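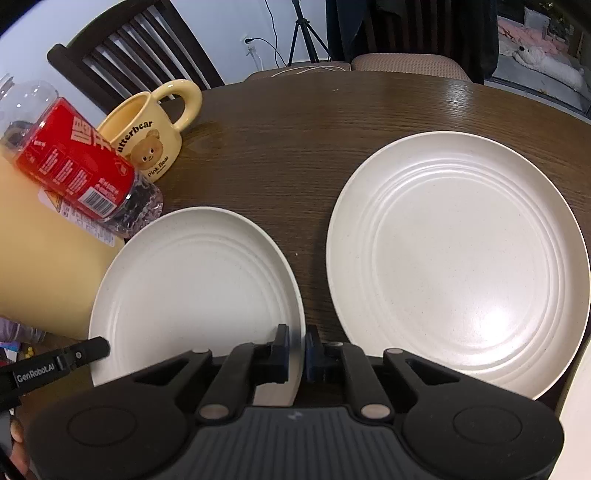 Qui débarrassera la table ?

1er mai 2018

On m'a parlé de libération. Le mot figurait dans la présentation que la direction de Sunitz a faite aux équipes en novembre, quelque part entre un graphique et une photo de salariés souriants. Sunitz emploie des aides à domicile et du personnel d'hôtellerie dans plusieurs résidences de Sternesik, et l'entreprise veut confier à des machines une partie du travail de table : mettre le couvert, débarrasser, empiler, ranger. Les agents seraient ainsi libérés pour « la relation ». J'ai travaillé assez longtemps dans ce métier pour me méfier des gens qui veulent me libérer d'une assiette.

Une assiette, c'est peu de chose. On la prend par le bord, on la soulève, on passe à la suivante. Demandez à quelqu'un comment il s'y prend et il ne saura pas répondre. Pour l'apprendre à une machine, il faut pourtant que quelqu'un le fasse, et pas n'importe comment : avec une pince tenue à la main, deux doigts mécaniques entre lesquels on glisse le bord de l'assiette, sur une table où traînent aussi une tasse, une bouteille couchée, ce qui se trouve sur les tables des gens. L'automatisation commence donc par un supplément de travail manuel, plus lent que l'ancien. Curieux début pour un gain de temps.

Le fournisseur, Wundar, demandait 2059 gestes enregistrés avant la première démonstration. Ce sont des agents de Sunitz qui les ont faits, certains jours jusqu'à trois heures de suite, à des postes qui n'existaient sur aucune fiche. Au tarif habituel. J'ai posé la question d'une prime et l'on m'a répondu que l'exercice était « valorisant ». Il l'est sans doute, pour celui qui garde les enregistrements.

Je ne suis pas hostile aux machines. Les lève-personnes ont sauvé des dos, le mien entre autres, et je ne connais pas une collègue qui voudrait revenir en arrière. Si un bras articulé peut un jour porter les piles lourdes à la plonge, qu'on l'installe demain. Mais le lève-personne nous a été proposé parce que nous avions mal. Qui s'est plaint de débarrasser une table ? Dans les réunions auxquelles j'ai assisté, on parlait des horaires coupés, des trajets non payés entre deux résidences, du remplacement qui n'arrive jamais le dimanche. Rien de tout cela n'intéresse Wundar.

Et puis il y a ce qu'on fait en débarrassant. On voit que l'assiette est restée pleine. On voit que la tasse n'a pas bougé depuis le matin, que le pain a été mis dans la poche du gilet. On bavarde, parce que les mains sont occupées et que la conversation est plus facile quand personne ne se regarde en face. La fameuse relation, celle qu'on nous promet pour après, se passe là. Enlevez la table et il restera une dame en blouse plantée devant un monsieur de 90 ans, chargée de lui parler pendant le créneau prévu.

Car le créneau sera prévu. Depuis que les plannings passent par Worku, chaque tâche a sa durée et chaque durée finit par rétrécir. Quand le débarrassage sortira de la liste, les minutes sortiront avec lui. La direction jure que non. Je lui demande simplement de l'écrire, avec le nombre d'heures garanties par contrat, et de le signer. À ce jour nous avons reçu une brochure de deux pages.

Les plus jeunes me disent que j'exagère, que la pince les amuse et que c'est toujours mieux que la lingerie. Je les crois. Ils sont devenus habiles, d'ailleurs, et c'est une habileté réelle : approcher l'outil, trouver le bord sans racler le bois, serrer juste ce qu'il faut. Seulement ce savoir-là n'apparaît nulle part, ni dans la grille des salaires ni dans les formations reconnues. On leur demande d'enseigner sans leur donner le titre ni la paie d'un formateur.

Alors voici ce que je voudrais voir discuté avant toute nouvelle séance : le paiement des gestes enregistrés, le droit de refuser sans se retrouver avec les pires horaires, et le maintien des minutes passées à table, robot ou pas. La prochaine démonstration de Wundar est annoncée à Sternesik. J'irai, et je poserai de nouveau la question de la prime.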